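Household Chores Project, second progress report

Prepared for the Rüegg program office

This report covers work from April through August. The question we were funded to answer is whether a single arm can do ordinary tidying in a bedroom or kitchen without a person standing by. The short answer at this stage is that it can do parts of the job in simulation, and that we would not yet leave it alone with anyone's dishes.

We ran 3,000 simulated trials in the period, all on pick-and-place chores. The arm completed 1,959 of them under the rules agreed with Gusel in the spring. A trial counts only if the object ends up where it was supposed to go, upright if it has an upright, and nothing else on the furniture has been knocked over or pushed off.

Bedroom scenes were added in June. They are harder than the kitchen counter scenes because the furniture tops hold a mix of tall and small things, and the arm has to work around a lamp or a bowl to reach a mug.

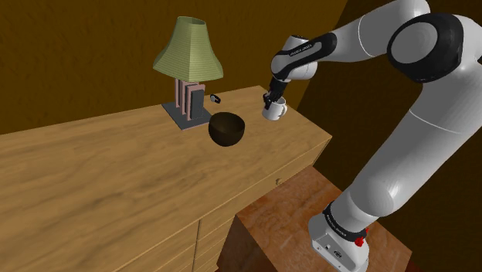
Mitiku Abera

Mugs remain the most useful test object we have. The gripper can take one by the rim or by the handle, and the two grasps fail differently. Rim grasps tend to let the mug tilt during the lift. Handle grasps hold better but take longer to find, and the planner gives up on them too early. Trenov has sent a revised planner and we will have numbers on it in the next report.

Small flat items are still poor. Watches, keys and coins account for most of the failed trials, and a new set of fingertips may be needed. Werkon quoted us for a thinner pair. The cost fits within the equipment line and I would like approval to order.

On speed, a person clears a dresser top in well under a minute. The arm takes some 10 minutes for the same job, most of it spent planning. We have not worked on this and do not intend to until the success rate is higher.

Transfer to the physical arm has slipped. It was planned for July and will now start when the bench is rewired — the parts are in, the electrician is not. No change to the overall budget is requested.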